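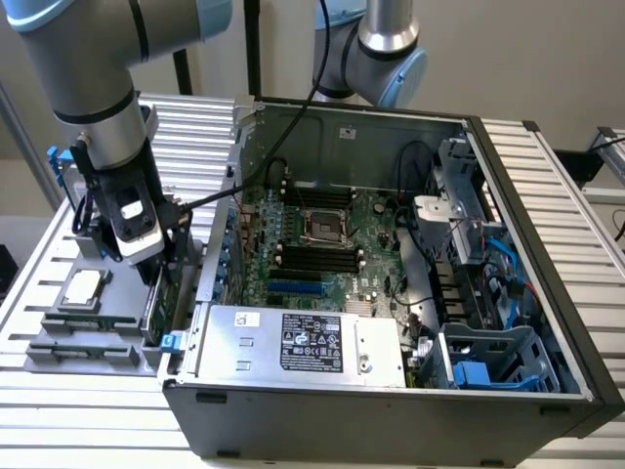
Torre de sobremesa tumbada y sin panel lateral.

Segunda orina de 24 horas: resultados y método

En diciembre publiqué la primera analítica metabólica después del cólico renal. Llegó ya la segunda. Anoto los valores, el procedimiento de recogida y los cambios de dieta entre una y otra, para quien esté en la misma situación. El cálculo expulsado era de oxalato cálcico monohidrato, analizado por espectroscopia infrarroja en el laboratorio Prorkevham.

Volumen: 3232 ml. En la primera recogida no llegué a dos litros, que es poco para alguien que ya ha formado un cálculo. El objetivo que me fijaron en la consulta fue superar los dos litros y medio de orina, no de agua bebida. Conviene no confundir ambas cifras, porque una parte del líquido ingerido se pierde por sudor y respiración, y en verano la diferencia aumenta.

Oxalato: 40 mg, en el límite superior del intervalo de mi laboratorio. Antes estaba claramente por encima. He retirado espinacas, acelgas y remolacha, y he reducido las almendras a una ración pequeña por semana. El té negro lo mantengo en una taza, con leche.

Citrato: 380 mg. Sigue bajo. El citrato se une al calcio en la orina y dificulta la formación de cristales, de modo que este es el parámetro pendiente. Añado zumo de limón a la botella, sin azúcar, y en la próxima revisión se decidirá si paso a citrato potásico con receta.
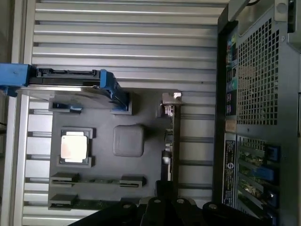 Geert De Haan me escribió a raíz de la entrada anterior que a él le habían mandado quitar toda la leche y el queso, y que no entendía cómo yo seguía tomando yogur a diario con un cálculo de calcio.

La respuesta corta es que el calcio de la dieta se une al oxalato en el intestino y ambos se eliminan por las heces. Si se suprime el calcio, queda más oxalato libre para absorber y acaba en el riñón. Mi pauta es de 1000 mg diarios procedentes de alimentos, repartidos entre las comidas principales. Los suplementos son otro asunto y dependen de la dosis y del momento de la toma. Geert, consulta con tu nefrólogo antes de cambiar nada; puede haber un motivo en tu caso que yo desconozco.

Sodio: dentro de rango por primera vez. A mayor sodio urinario, mayor calcio urinario. El cambio principal ha sido dejar el pan industrial y los caldos en pastilla. Peso la sal en una báscula Duka con resolución de una décima de gramo; las cucharillas de casa daban medidas muy dispares.

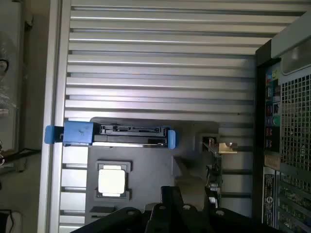

Lamas de aluminio al lado de la caja.

Recogida de la muestra

1. Se descarta la primera orina de la mañana y se apunta la hora. La mía fue las 7:10.
2. Se recoge todo lo posterior, incluida la primera orina del día siguiente a la misma hora.
3. El recipiente se guarda en frío. Pedí dos, y con este volumen hicieron falta.
4. Se mantiene la dieta habitual. Beber de más ese día falsea el resultado.

En la clínica Verhoeven entregan el recipiente con conservante ácido para oxalato y citrato. Hay que preguntarlo al recogerlo: según el laboratorio acidifican ellos a la llegada, y el pH urinario debe medirse en una muestra sin ácido. No enjuagar el envase.

Para repartir la ingesta uso una botella Funeck graduada. La relleno al levantarme, a media mañana, después de comer y a las seis de la tarde. Dejo un vaso en la mesilla para la noche, que es cuando la orina está más concentrada. Me levanto una vez, a veces dos.

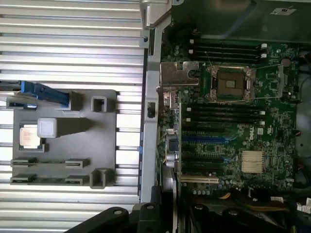

Quedan dos cosas sin resolver. La primera es el ácido úrico, que ha subido ligeramente sin salir del intervalo; revisaré las raciones de carne y de marisco. La segunda es la ecografía de control, pendiente de cita. En la anterior se veía una imagen milimétrica en el grupo calicial inferior izquierdo que el radiólogo no pudo clasificar.

Repetiré la orina de 24 horas con la misma pauta de recogida y colgaré los valores junto a los de las dos anteriores.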